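The Tidport Household Page
Keeping a desk you can still find

May 24, 2025

I have worked from the same desk for nine years, and for most of them I could have told you its colour only by consulting the receipt. What follows is what I have learned about keeping a work surface in a state where work can be done on it. Some of it came from sensible people. Most came from spilling things.

Start with the cup

Every desk disaster I have had began with a mug. The standard advice is to keep drinks off the desk altogether, and I look forward to meeting someone who manages it. My compromise is a low, heavy saucer, the sort with a proper rim, placed on the side of your non-writing hand and well back. Tall mugs with narrow bottoms are for people who sit very still.

If the worst happens, blot first and wipe second. Wiping sends the tea under the keyboard, where it will stay until you sell the house. Unplug anything with a plug on it before you start being heroic with a tea towel.

For old ring marks on a waxed or varnished top, try a smear of plain mayonnaise left on for an hour under a bit of kitchen paper, then buffed off. Petroleum jelly does the same job and smells less of sandwiches. White rings generally give in. Black rings have gone through to the wood and you may as well put the stapler on them.

The drawer

You have a drawer. It has batteries in it, and you don't know which of them work. Drop each AA on its flat end from an inch or so above a hard worktop: a fresh alkaline one tends to land with a thud and stay put, a tired one bounces and falls over. It isn't laboratory science, but it has cleared out my drawer twice. Take the duds to the battery bin at the supermarket on your next trip. Putting them in a bag by the front door is what I did in February, and the bag is still there, with a scarf on it.

Keys with no lock get a label and a year. If no lock has come forward by then, out they go. I apply the same rule to Allen keys, of which I own 47, every one of them supplied free with a shelf.

Old cutlery trays make the best drawer dividers. Put a square of non-slip matting underneath or the whole tray slides to the back each time you open the drawer, and you'll be fishing for scissors with a ruler. 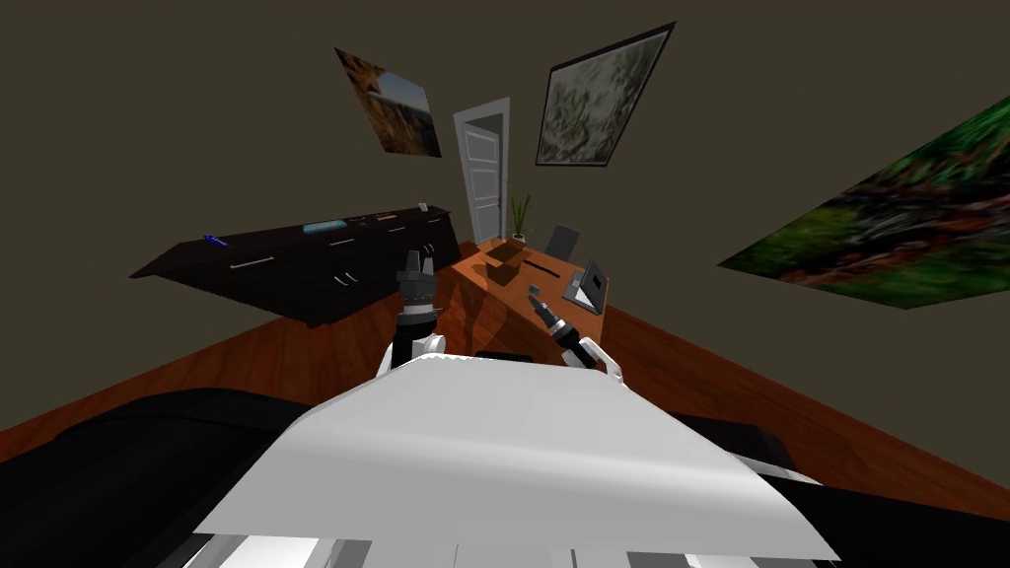 Cables are the next thing. The trouble with cables is that they all look important. I spent an evening sorting mine into three heaps (in use, might be in use, what on earth) and threw nothing away, so the following week I did it again with a glass of wine and was much more ruthless. Wrap each survivor loosely in a figure of eight and push it through a cardboard toilet roll tube with the name written on the outside. It looks like a primary school project. It also means I can find the printer lead in under a minute, which I never could when it looked tasteful.

For the ones that live behind the desk, bread bag clips make good tags. Write on them in permanent marker and clip them at the plug end. You only need to switch off the router instead of the lamp once, in the middle of somebody else's meeting, to see the appeal.

Don't coil an extension reel up tight and then run a heater off it. Unwind it all the way. Better still, don't run a heater off it at all, and buy a thicker jumper.

Sticky things

Label residue: cooking oil on a cotton pad, ten minutes, then washing-up liquid. White spirit is quicker but will take the shine off some plastics, so try it somewhere that faces the wall.

Biro on a painted desk: a little surgical spirit on a cotton bud, working from the outside of the mark inwards. Go gently, as it will remove certain paints with the same enthusiasm.

Sticking tape whose end has vanished: run a thumbnail slowly round the roll, and when you find the end, fold it over a matchstick and leave it there. Do this every time. You won't, and neither do I.

Sticky notes fall off because you peel them from the bottom up, which curls the paper. Peel sideways and they lie flat, so that you can go on ignoring them for months.

Screens and keyboards

A dry microfibre cloth does for most screens. If there's a stubborn mark, dampen the cloth, never the screen. Kitchen roll is too scratchy, and so is the sleeve of that jumper.

Turn the keyboard upside down over a sheet of newspaper and tap the back. Do it in private. A clean, soft pastry brush gets along the rows afterwards, provided it then retires from pastry.

The chair

Felt pads under chair legs last until the first good vacuuming. Clean the foot of each leg with surgical spirit before you stick them on and let it dry properly, and they'll hold for a good deal longer. If the chair has castors, tip it over now and then and pull the hair out with tweezers. I'm told it is satisfying. I found it more like meeting a relative.

A squeaky chair is usually a loose bolt, so tighten everything underneath before you reach for the oil. I once oiled mine from top to bottom and ended up with a chair that squeaked and ruined trousers.

Paper

I used to have a tray marked "pending". It was a lovely tray, from a Woladton stationer's that has since closed, and I never once took anything out of it. Now the post gets opened standing up, next to the recycling. Envelopes don't reach the desk. Anything that needs an answer goes under the keyboard, where it makes typing uncomfortable until I deal with it.

Instruction booklets can go in one box file, with the receipt stapled inside the cover of each. If you've lost the booklet, type the model number into a search engine before you ring anybody, and photograph that number while the appliance is still pulled out from the wall. I have moved the same washing machine five times to read the same sticker.

Next month: airing cupboards, and what that smell is likely to be.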